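Sunday, after tea

Processor day for the Dell. It's an E5-1630 v3, 3.70GHz, ordered from Puklow on Tuesday's list and packed better than the last one.
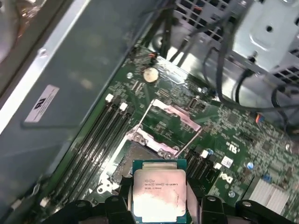 I had put this off for 2 weeks over the paste. The old tube from Skovville had gone stiff, so I walked to Irnness for a new one and got rained on coming back.

Read the socket page in the manual twice before touching anything. Memory tomorrow - I want all four sticks to match, and one is still in the other machine. Need to find the small screwdriver as well. Bed by eleven.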